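About Brirkora

Brirkora tests grippers, arms, cameras and controllers for firms that are thinking of buying them. We work from one floor of a former print works in Bresthorpe and have been here since May 2016.

Most of our customers make or pack things and want to know which hand will cope with their own parts. They send us the parts and we run each gripper on the same job, 220 picks at a time, then swap the controller and do it again. Drops, slips and stoppages all go in the report, along with the settings we used.

We don't sell equipment and take no commission. The Kubo and Flistis trials are both open to visitors by appointment.

A basic comparison of two grippers takes 37 working hours. Longer trials are priced by the week.

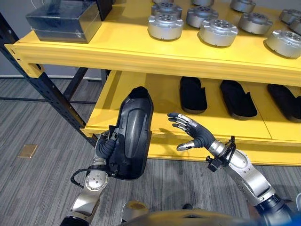
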